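Refinishing a big table, oil or poly?

gondal_dave
Posted January 15, 2025
I need to pick a finish for a large work table. It gets daily use, mostly papers and small parts, coffee now and then. I sanded a test board to 300 and put on two coats of oil in November. It already looks dull where I rest my arms. Is poly the better choice here?

Prito
Poly. Three thin coats, light sanding between them. Oil is fine on a bookshelf. On a table people lean on all day you will be redoing it every year.

Naveed Rajput
Disagree. Two coats of oil is not enough to judge by, and 300 is a bit fine for a first coat. I stop at a coarser grit. Poly scratches too, and when it does you can't fix one spot without it showing — you end up stripping the whole top.

gondal_dave
I like a pale top and don't want it going orange. The color I'm after is close to this one.

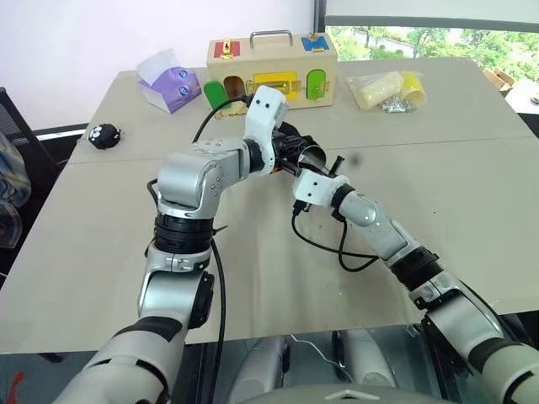 flundinley
Then skip oil-based poly, it yellows. Water-based stays much closer to bare wood. Try it on the back of your test board first.

Prito
Agree on water-based. Still poly though.

Naveed Rajput
Hardwax oil with a white tint would hold that color too, and you can patch it. Costs more per can.

gondal_dave
Does the tint go in both coats or only the first?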